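Trolevell 2 review: a two-arm training kit, tested on the washing up

7 min read

Trolevell is a software and teaching kit for small labs that already own a pair of arms. You show the arms a job by moving them through it, the kit records what you did, and it trains a policy that tries to do the same job by itself. Version 2 adds one big thing, a training method its makers at Gindton call handover weighting. I have been using it since October on a task I know well and dislike, which is taking plates from a stack and passing them from one gripper to the other.

Most two-arm learning goes wrong at the pass. One gripper has the plate, the other has to take hold, and for a short time both must agree about where the plate is. In an ordinary recording that part lasts a second or two out of perhaps fifteen, so the training sees very little of it compared with all the reaching and carrying. Handover weighting finds the stretch where both grippers are near the same object and makes those moments count for more. It also asks you for extra short recordings that start just before the pass and stop just after.

Setting up

Installation took a morning. The kit found both arms and the wrist camera without trouble, but the fixed camera needed its settings entered by hand, and the page in the manual that covers this still describes version 1. You then go through a calibration in which each gripper touches a set of points on the table. Do it slowly. I rushed it the first time and every grasp was a few millimetres too high, enough to miss a rim.

Recording is the best part of the product. A foot pedal starts and stops each take, and a second press throws the last one away. Bad takes are easy to spot on the review page, where both arms are drawn as lines over time and any long pause shows as a flat section. The software suggests which takes to drop. I agreed with it most of the time, though it dislikes slow movements and wanted to remove several that were perfectly good.

What I trained

I recorded 72 full demonstrations and 119 of the short ones. The plates are round and shallow, in several colours, and stand on edge against a wall. The left gripper pinches a plate by the rim and brings it forward, still tilted. The right gripper comes in with its fingers open and takes the opposite side. The left lets go once the right has closed.

Standing plates are harder than they sound. Their rims sit close together, and a finger that goes in slightly too far catches the next one. The colours help the cameras tell the plates apart, but they can also cause trouble. A policy trained mainly on one colour tends to be poor at the rest, and Trolevell gives no warning about that. I mixed the order between takes.

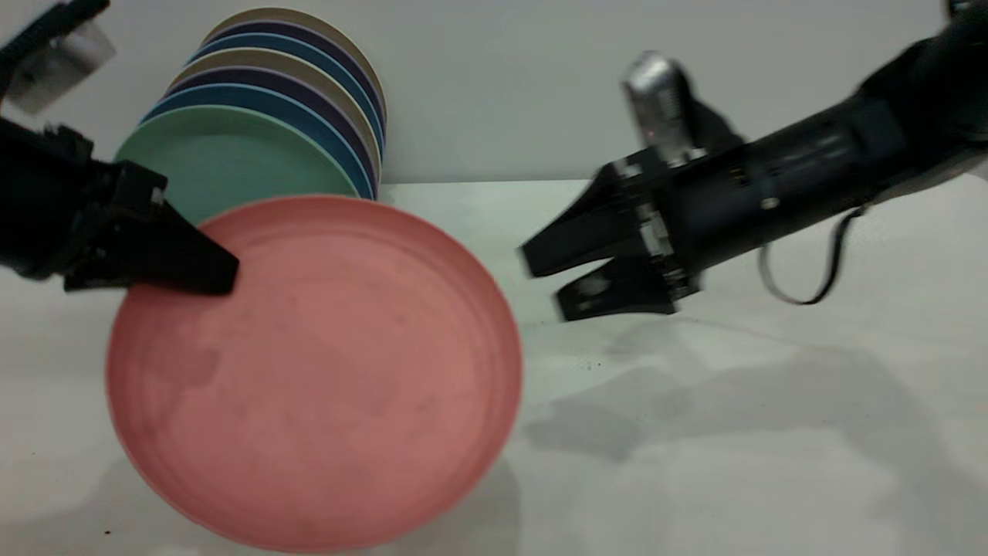
Results

I ran three policies from the same set of full demonstrations: one with plain training, one with the weighting switched on, and one with the weighting plus the short recordings. Across all three I made 353 attempts. A pass counted only if the plate changed grippers and stayed clear of the table until the right arm had finished moving.

Plain training managed a little under half. Weighting on its own was better, but by less than I had expected from the launch material. The third policy, with the short recordings added, got over 70 per cent. That is a useful gain for an afternoon's extra work with the pedal.

What I can't tell you is how much of it comes from the method and how much from simply having more data on the hard part. I put this to Ketill Juhl, who looks after the training code at Gindton. He said their own tests show both matter, and that the weighting does more when the short recordings are few. I would like to see those tests published. My own third run doesn't separate the two, and a fair check would need a fourth policy trained on the short recordings without any weighting. I ran out of bench time before I could do it.

The failures were of two kinds. In one, the left gripper let go early, before the right had a firm hold. The weighting cut these down a lot. In the other, the right gripper closed in front of the rim and held nothing, and both arms then waited. These hardly changed between policies. The kit has no retry built in, so you have to write one or press stop.

Compared with the others

Pamau costs less and trains faster, and for single-arm work I would still choose it. Its two-arm mode treats the pair as one large machine, and on my plates it was clumsy at the pass. Hầu has a much better simulator, with a thin recording tool that loses takes if the network drops.

Trolevell is the one I'd pick for handing things over. It is less convincing elsewhere. I tried the weighting on a job where one arm holds a bowl still while the other wipes it, and since the grippers are near each other the whole time, the software marked nearly everything as a handover. The result was no better than plain training. You can set the distance by hand, but finding a good value took me longer than the recording had.

Should you buy it?

If you have two arms and your work involves passing objects, yes, and plan on making the short recordings from the start. If you own version 1 and work with one arm, the new recording tools are pleasant but don't justify the upgrade fee. Check that your fixed camera is on the supported list before ordering. Mine wasn't, and the settings I entered by hand were wiped by the first update.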